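Ilton: comparação de garras em bancada com dois braços

LEIA-ME do conjunto de dados

Obrigado por ter chegado até aqui! Este texto acompanha os arquivos do Ilton e tenta responder às perguntas que recebemos com mais frequência, inclusive algumas que nós mesmos fazíamos quando voltávamos aos dados depois de umas semanas longe deles. Se for a sua primeira visita, vale a pena ler tudo antes de baixar (são 1586 episódios, e o download demora).

O que tem no conjunto

O Ilton nasceu de uma dúvida bem prática: qual das duas garras que usamos, a Tramwood ou a Zoltetti, lida melhor com talheres e outros objetos baixos, daqueles que ficam colados no tampo da mesa e quase não deixam espaço para os dedos entrarem por baixo? Montamos a mesma lista de tarefas para as duas e gravamos tudo com teleoperação. Cada episódio dura no máximo 30 segundos e traz as imagens das câmeras, as posições das juntas, a abertura da garra e uma nota de sucesso ou falha dada por quem operou.

Separamos 300 episódios para teste, e pedimos com carinho que não sejam usados no treino, nem mesmo para escolher hiperparâmetros. Outros 500 formam o subconjunto "talheres", que é o mais revisado e por onde sugerimos começar.

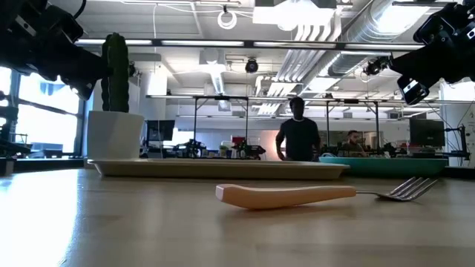
Os cabos grossos merecem um parágrafo só deles. Um garfo comum se pega pelo meio e pronto, mas quando o cabo é cilíndrico e bem mais largo que o pescoço de metal, o operador precisa decidir onde fechar os dedos, e as duas garras levam a decisões diferentes. Com a Tramwood, quase todo mundo acabou preferindo o cabo. Com a Zoltetti, de dedos mais finos, houve quem insistisse no pescoço, e o garfo às vezes girava na subida. Deixamos esses giros no conjunto, marcados como "rotacao" no campo de observações, e achamos que estão entre os episódios mais interessantes de estudar.

Como os arquivos estão organizados

Há uma pasta por garra e, dentro dela, uma pasta por tarefa. O arquivo episodios.csv, na raiz, liga tudo: número do episódio, garra, objeto, operador (só um código) e resultado. Quem usa o carregador Cadwaladr pode apontar direto para a raiz, sem converter nada.

Limitações conhecidas

A luz do dia entra pelas janelas e muda bastante de uma gravação para outra, com reflexos fortes no tampo em algumas delas. Há pessoas e mesas de trabalho ao fundo. As notas de sucesso foram dadas por um operador só e, nos casos de pega parcial, ainda discordamos entre nós! Os episódios gravados antes de março usam a calibração antiga da garra Zoltetti, indicada na coluna calib.

Contato

Dúvidas, correções e histórias de uso vão para Angus Nisbet, pela página de problemas do repositório. Inclua o número do episódio, por favor, e a versão do episodios.csv que você baixou.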